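**Sticky film on white desktop after removing tape residue**

Hammad Abbasi

White desk, matte finish. I took off old tape residue with citrus cleaner in January. The glue is gone but the surface still feels tacky and grabs dust. Wiped it twice with plain water, no change. Is the finish damaged?

**Waqas Rajput**

Probably leftover solvent oil. Water alone won't lift it. Mix 5 ml of dish soap into 300 ml of warm water, wipe, wait 10 minutes, then rinse with a clean cloth.
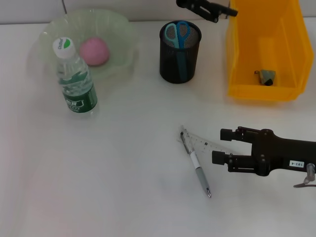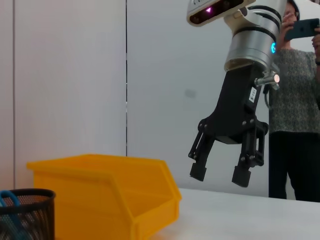
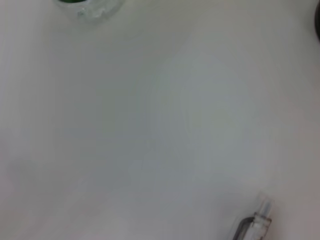
Change the rinse water once it clouds. If it is still tacky after drying for 60 minutes, test 70% isopropyl alcohol on the underside first. Do not use acetone.

**Ghumman**

Same thing on mine. Soap worked the second time. Skip the melamine sponge, it leaves shiny spots.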